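Track pants

Track pants (my gran in Gustunton called them "trackies", and so do I) are loose, soft trousers made for warming up in, though most pairs I know have never been near a running track. They have a stretchy waistband, often a drawcord, and very often a stripe or two down the outside of the leg.

The stripes are my favourite part! Contrasting bands show up best on dark cloth, and they're handy when you're sorting washing – find the stripe, follow it down, and you've found the outside of the leg. I fold mine in half along the middle so both stripes lie on top of each other, then bring the hems up to the waist, then fold once more. My friend Cúc Kim rolls hers instead and gets nine pairs in a drawer where I manage five.

Left on the floor they crumple into a heap very quickly, and the soft fabric picks up every bit of fluff going. A good shake by the waistband sorts out most of it. I wash mine inside out, keep them well away from a hot iron (the stripes can go shiny or stick) and hang them up by the waist.

Names vary a lot. Tracksuit bottoms, joggers and sweatpants all overlap with track pants, although I'd say joggers have a cuff at the ankle and sweatpants are thicker and fleecier inside. 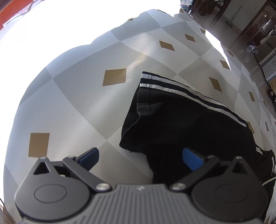 Black track pants with white double side stripes, on a tiled floor.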